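Teaching Two Hands to Set a Table
Robotics Club project report, Varkmont School
Jan 19, 2019

When we came back in August we had big plans and, to be fair to us, not much idea how long anything takes. Our adviser, Willy Vandenberghe, let us talk for most of an afternoon and then asked us to pick one job that a two-armed robot could practice over and over in simulation. We picked sorting groceries on a kitchen counter (Hodberg, the team from Tirirthorpe, had already done blocks, and we wanted something a bit closer to lunch!).
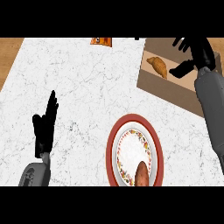
Our hardest problem all winter was the grip, and I could write pages about it. A block has flat sides, so you close the fingers and go. Food is lumpy, and each piece wants a different approach. The croissant in the cardboard box gave us the most grief, because the fingers have to come down inside the walls without bumping them, and then there is its curved shape to deal with. The sweet potato on the plate was kinder to us, long and simple enough to plan for.

We ran 300 trials with the first version of our program and 356 with the second, which we named Baert. Each batch of 25 took us around 6 minutes to check over. Next term we want to work on handing things from one hand to the other, and we have already started arguing happily about how.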